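Progress report to the Dzene Fund
Project: Onolcombe – teaching two-handed work by demonstration
Submitted by Ingeborg Ruppert, Prasley
17/12/2023

Dear Hildegard,

You asked us to keep this one shorter than the October report and to put the results first, so I'll do my best. The short version is that we are further along than I dared promise you, and that the part of the plan I worried about most (getting good demonstrations out of ordinary people, in ordinary working hours) has become the part I enjoy talking about.

What we did this period

We set ourselves a target of 100 demonstrations of the unpacking and handover task, all of them done by remote control with the operator's own hands driving the robot's hands. We recorded all 100. After review we kept 89 and set aside 11, mostly for dropped frames in the hand tracking and a few for a wrist that drifted during a long hold. I had budgeted for throwing away far more than that!

Saodah Oei and Fitzgerald Villanueva shared the operating between them. They have very different styles. Saodah moves slowly and makes one clean approach, and Fitzgerald is quick and corrects himself on the way in. We had a long discussion over whether to pick one style and train everyone to it, and decided to keep both for now. The early training runs suggest the mix does no harm, and the corrections may even be teaching the policy something about recovering from a poor grasp. I would like another round of data before I say that with any confidence.
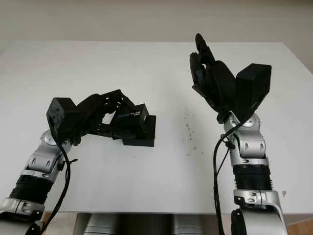 The biggest change since October is in how we handle the idle hand. In the first batch, operators tended to forget about whichever hand wasn't busy, and it would sink or wander while the other one worked. The policy learned the wandering too, faithfully. We now ask operators to choose a resting pose before they start and come back to it whenever that hand has nothing to do. It sounds like a small thing, but the recordings are much easier to segment, and Bernd Janssen was able to drop a whole filtering step from his pipeline.

Retargeting is also better. Mapping a human hand onto a robot hand was our weak spot all year, especially at the thumb, where our operators kept closing on thin air and then overdoing it on the second try. Bernd rewrote the thumb mapping and added a short calibration at the start of each session – open hand, fist, then a pinch with each finger – and new operators now feel at home much sooner. Fitzgerald says he has stopped thinking about his thumb, and I can't think of higher praise.

Results so far

We trained on the 89 accepted demonstrations and ran the task 100 times without an operator, with the objects placed at fresh angles. The robot finished 87 of those runs from start to end. The misses are nearly all at the same moment, when one hand needs to let go of a small part and the fingers stay closed a little too long. We know what that looks like in the data, and we think we know how to fix it.

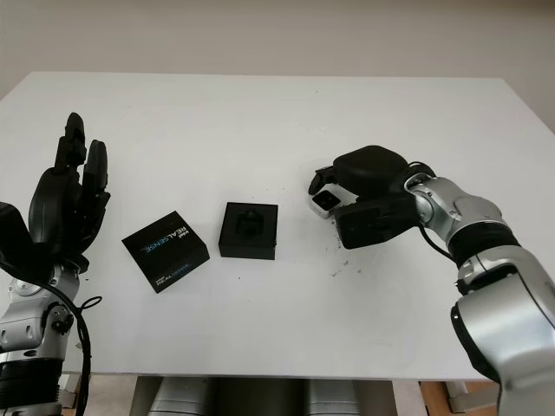

Small parts remain the hard case in general. With a larger object the fingers can be a bit off and the grasp still holds. With something the operator would pick up between finger and thumb at home, there is very little room, and the operator has no sense of touch to lean on. Saodah has been trying out a soft tone in the headset that rises with finger current, and she likes it a great deal. We'd like to test it properly with people who haven't operated the robot before.

What is behind schedule

The Nilton gloves. Two of the four pairs went back for repair with a bad connector, so sessions had to be booked one after another when we'd planned to overlap them. The written guide for new operators is also late, and that one is my fault. A rough draft exists and Saodah has been using it, with a lot of handwriting in the margins.

Spending is within the plan, apart from the glove repairs, which we covered from the travel line as you and I agreed by phone.

Next period

We will record a second set with 4 new operators, none of them from our own team, using the new calibration from the first session on. Bernd will work on the release problem. I will finish the guide (I mean it this time).

If you can make the trip to Prasley, please come and take a turn at the controls. It takes a few minutes to get used to seeing someone else's fingers move when yours do, and after that it is hard to get people to hand the gloves back.

With warm regards,
Ingeborg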